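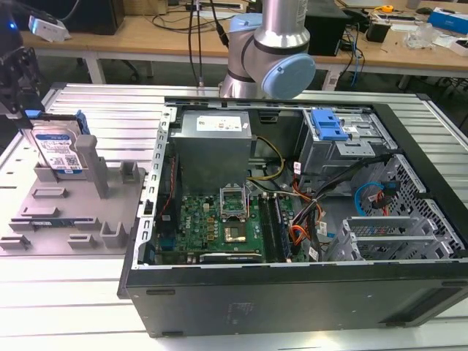 Where Do We Keep All the Words?

By Reet Mets

Your head is a marvellous thing, but it leaks. You can remember every word of an annoying advert and forget your PE kit two weeks running. Grown-ups are no better. They walk into the kitchen, stop, and stare at the fridge as if it had called them in for a meeting.

People noticed this problem long ago and began putting their thoughts somewhere safer than their heads.

Mud, mostly

One of the first good answers was mud. In Mesopotamia, which is mostly modern Iraq, people pressed marks into damp clay with a cut reed. When the clay dried, the marks stayed. If you hoped that a 3,000-year-old tablet would be full of secret spells, I have sad news. A great many of them are about sheep, barley and who owes what to whom. Some are complaints.

Clay has its bad points. It's heavy, and you can't fold it up and pass it to a friend under the desk. But it doesn't mind fire very much. When a building burned down, the scrolls inside were finished, while the clay tablets sometimes came out harder than they went in.

Reeds, skins and rags

The Egyptians made sheets from papyrus, a tall plant that grows in wet places. They laid strips of it in 2 layers, one going across the other, and pressed them flat. It was light and rolled up nicely. Mice liked it too.

Parchment came from animal skin, usually sheep, goat or calf. It was tough stuff, and you could scrape off the ink and use it again. Thrifty monks did exactly that, which is why historians sometimes find a very old book hiding faintly underneath a merely old one.

Paper was invented in China and took centuries to reach Europe, where it was made from worn-out linen. So it's quite possible that somebody's noble thoughts on the stars were written on somebody else's vest. 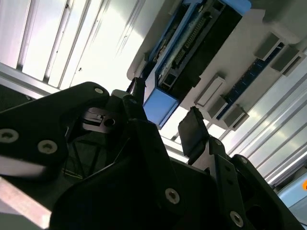 Words you can't see

The next trick was to stop writing letters at all. A computer turns everything into ones and zeros: your story, your photo of the dog, your other photo of the dog. Then it needs a place to put them.

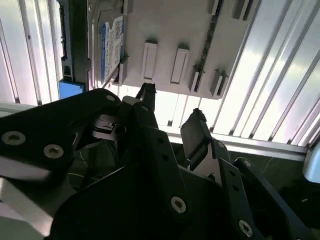

Magnets are very good at keeping secrets. A patch of magnetic material can point one way or the other, and those 2 choices are enough to stand for a one or a zero. Put a huge number of tiny patches on a spinning disc and you can store a library. The discs live sealed up inside a hard disk drive, like the one in the pale grey plastic tray, so from the outside there's only a label to look at. A clay tablet at least has the manners to look written on.

So which is best?

It depends what you're worried about. Disks hold far more, but they wear out, and they need a machine that understands them. Clay needs only a patient person who has learnt the language.

The sensible answer is to keep copies in different places. Then, if the mice get one, you still have the others.

Try it yourself

Write a short message with a blunt pencil in a slab of modelling clay. Write the same message on paper. Leave both on a windowsill until October and see which you can still read. Put your name on them, or they'll be tidied away.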